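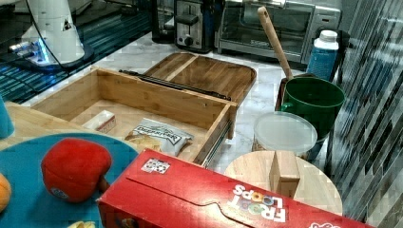
According to the shop, a drawer that drops at the front and rubs on the one underneath always needs a new pair of runners, and cleaning the old ones is a waste of an afternoon. I am not convinced and would like a second opinion before I spend the money.

Posted by halfpint_dave, Nov 21, 2024
Viewed 613 times

It is a kitchen drawer we keep snacks and packets in, so nothing heavy. Bamboo box, metal side-mounted runners. The kitchen was put in by a firm called Kasten before we bought the house and I have no paperwork for it. The drawer is 320 mm wide. Since September it has been stiff for the last bit of travel when you push it in, and when it's pulled right out the front hangs down and you have to lift it to get it started again. One side seems worse than the other but I can't say for certain which.

I have taken it out and hoovered inside the cabinet. There were a lot of crumbs in there. I put it back and it was better for two days. The shop (Wanunon, on the retail park) wants £23 for a pair of runners, and they'd have to be ordered. Would oil do any good? And if I do have to replace them, can I change one side only?

Ottershaw

Don't use oil. Crumbs and dust stick to it and you'll have a grey paste in there by Easter. If you want to put something on, use a dry PTFE spray or a tiny bit of white grease, and only after cleaning.

Before you buy anything, do the following with the drawer out:

1. Pull the cabinet part of each runner all the way forward and wipe it with a rag and washing-up liquid. An old toothbrush gets into the channel. Dry it properly.
2. Look at the ball bearings. They sit in a thin metal or plastic strip. If the strip is bent or any balls have dropped out, the runner is finished and cleaning won't help.
3. Try every screw, in the cabinet and on the drawer box. In my experience this is the fault more often than the runner. The front screw in the cabinet takes most of the strain, it works loose, and the whole runner tips down when the drawer is open.
4. Put a spirit level along each runner, then measure from the cabinet floor to the runner at the front and at the back. The two should match.

If a screw just spins, the hole has gone. Take the screw out, push in two or three matchsticks with wood glue, snap them off flush, leave overnight and put the screw back. Don't go up to a longer screw without checking what is on the other side of the panel. I put one through into the oven housing.

Your two good days after hoovering suggest there was dirt in it, but the drooping sounds like number 3.

marrowfat

Just replace them, life is too short. Mine were Firnis ones, same sort of thing, and went the same way. Took me less than an hour and the drawer is fine now. You do need to change both sides, they come as a pair anyway.

pinboard_61

Mostly agree with Ottershaw. Two things to add.

If you do end up buying, measure the length of the closed runner and not the depth of the drawer. The width of the drawer makes no difference. You also need the thickness of the runner, because the gap at each side of the box has to suit it. If the new ones are thicker than the old ones the drawer will bind and you'll be back where you started. Take an old one with you to the shop if you can.

The other thing is that drawers get overfilled without anybody noticing. We had tins in one of ours and the base had bowed enough to catch on the cabinet rail, which felt exactly like a stiff runner. Packets wouldn't do that, but check whether one has gone over the back and got wedged behind. I found half a bag of rice down there once.

I wouldn't change one side only. A new runner and a worn one don't move at the same speed and the drawer goes in crooked.

Cester Home Help uses cookies to remember your settings. By carrying on you agree to this. Accept | Manage

Contact us | Copyright Cester Home Help | Back to top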